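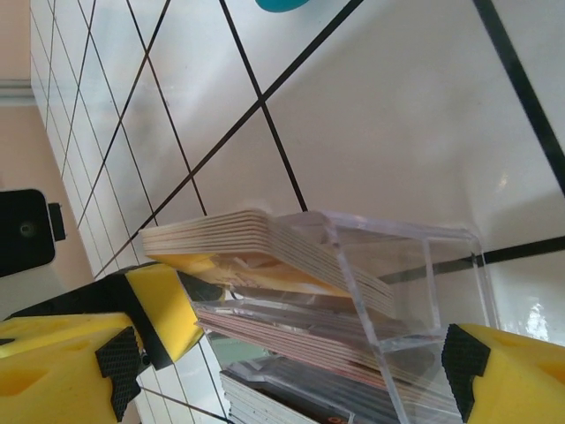
Clear plastic is where the counting goes wrong

Most arguments about training data for robot arms are arguments about quantity. At Grotach we have 3,950 recorded runs, and the figure is quoted in every meeting. I think it is the wrong figure to quote.

Take transparent holders on glossy white tile. Grout lines show through the walls, the film on the packets throws back light, and the only firm evidence of the box is a few bright edges. A wrist view of that is worth more to the learner than another opaque carton on a matt bench. By my count 213 of our runs involve clear plastic of any kind. Up to 900 are close repeats of one easy pick.

Karlijn Verhoeven, who keeps the Vernico set, argues that repeats are cheap and do no harm. I disagree. They pull the average towards the easy case, and the success score climbs while the hard case stays where it was.

My proposal is plain. Report runs by surface and by material. Stop recording a pick once its error has been flat for 2 sessions. Move the operators' hours to film, glare and see-through walls, and keep the failed grasps in the set with their labels intact. The June batch could be done this way without new hardware.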